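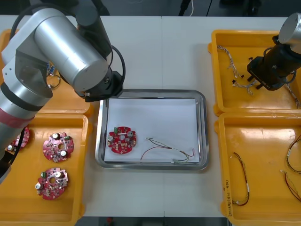

Round boards and a very happy afternoon

I have a soft spot for circuit boards that aren't rectangles, and these red ones are my favorites so far! They're round with a notched edge, so they look like little gears, and each one has a green connector and a pair of silver capacitors standing up like water towers. I could stare at them all day (and in May I pretty much did).

The job is putting boards together with their wire harnesses, and I've become a complete convert to trays. Orange ones on both sides, a steel one in the middle with a sheet of white paper in the bottom. The paper was Hiba Karam's idea and I love it. Thin red and white wires show up so much better on it than on bare metal, and when it gets grubby you just swap in a new sheet.

A few things I've picked up along the way:

Lay the harness out flat before you do anything else. Mine always want to curl, and it's so much easier to find both connectors when the strands have room.

Hold the board by its rim. Gitau Lyimo told me this 5 times before it stuck, sorry Gitau!

Keep only one board on the paper and leave the others in their tray. I used to pull out two at once to save time and then mix up which one I'd already checked.

Next I want to try labels on the trays. If you've found some that peel off cleanly, please tell me in the comments!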